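Amateur Performance and Its Audiences
Handout 5: The lip-sync contest
Course tutor: Sheldon Dhillon
Please read before the seminar on 2 May 2025

What we mean by lip-sync

In this handout, lip-sync means that a performer moves the mouth to a recorded voice in front of an audience which knows that the voice is recorded. The last part of the definition is important. When a singer on television pretends to sing live and the viewers believe it, we have a different case, and we will discuss it in the session on authenticity. In a contest everybody in the hall knows. The pleasure comes from seeing how well it is done, and how the performer comments on the song with the face and the body.

Students often ask whether this is a musical performance at all. I suggest to leave the question open for the moment. The performer makes no sound, but must know the recording very closely: every breath, every small delay before a word, every place where the singer slides up to the note. Many musicians do not know their own recordings so well.

Our main case: the Nunduler contest

The Nunduler contest is held every April in a hall with 200 seats. It started as a side event of the Stitau festival, where it filled the time in which the bands changed their equipment on the stage. After a few editions it had its own public and moved to its own evening.

The rules are short. Each act has one song. The track must be handed in beforehand and may be cut, but not made faster or slower. Instruments on stage are allowed only if they are not played. Solo acts and duos compete together, which has caused complaints, and you will find two of these complaints in the reader.

The judges look at the mouth, the movement and the choice of song. The mouth is the technical mark. A late consonant can be seen from the back row, especially p, b and m, where the lips must close. Vowels are more forgiving. Movement is a matter of style and the marks differ a lot between judges. Choice of song is the mark that the audience argues about most.

A note on failure

The act called Adis is useful for us because it failed in an interesting way. Adis was a duo which performed a long ballad with two voices. In the second verse the performers took each other's lines by mistake. They noticed it, looked at each other, and then continued with the wrong voices until the end, with full seriousness. The technical mark was low. The applause was the longest of the evening, and people who were there still speak of it.

Was this a mistake or a performance? Please think about the moment when they decided to go on. Before it, the audience saw two people who had lost their place. After it, the same audience saw a joke about who owns a voice. Nothing in the recording had changed.

Clothes and the stage person

Costume has no mark of its own at Nunduler, but it works on all the others. We can see two habits. Some performers copy the singer of the recording as near as they can, with wig and make-up. Others come in everyday clothes, jeans and a T-shirt for example, and let the contrast do the work. The second habit is more risky. A plain figure with a very large voice is funny for one verse, and then the performer must have something else to offer.

Notice also that everyday clothes on a stage are still chosen by somebody. In your notes, please avoid the word "natural" for this kind of act. Write what the clothes do in relation to the song.
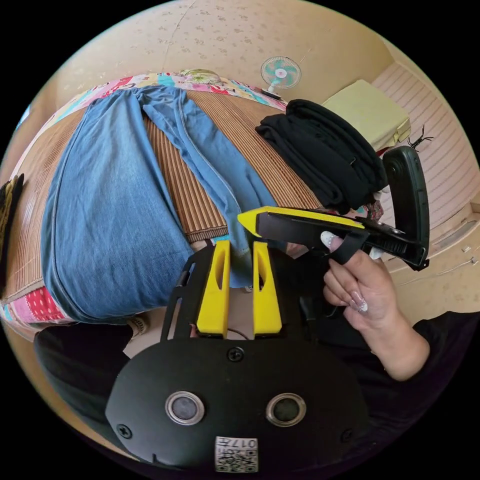
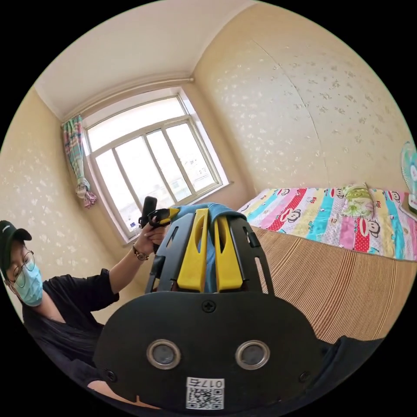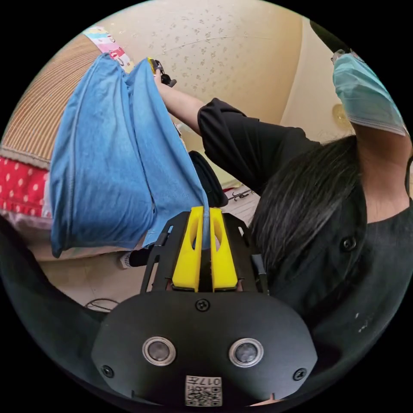

Rehearsal and memory

Most performers learn the song in pieces. The usual method is to speak the words first without the music, then with the music at low volume, and at the end at full volume with the movement. The performers I have interviewed say that the breathing is the last thing which becomes right. If the chest does not rise before a long line, the audience feels that something is missing, even when it can't say what.

The Jemal evenings, a smaller series without judges, work as a kind of open rehearsal. There an act can stop and start again. Several Nunduler performers tried their song at Jemal first, and some of them changed the song afterwards. Compare this with the open-mic nights from handout 3 - the social rules are nearly the same, although no one is singing.

Terms to know

Playback: the recorded track, as the performer hears it on stage.
Cut: a shortened version of the track. A bad cut can be heard as a jump in the rhythm.
Closing: the moment when the lips meet for p, b or m.
Holding: staying in the role during an instrumental part, when there is nothing to mouth. Weak acts often lose the audience here.

For the seminar

Choose one recorded song which you know well and mark all breaths and closings in a printed text of the words. Bring the text with you. You will not be asked to perform, but those who want to do it are welcome.

Read also the complaints in the reader and prepare a short answer to one of them, in the voice of a judge. One page is enough. If you missed the session on open-mic nights, please borrow the notes of another student before you write it.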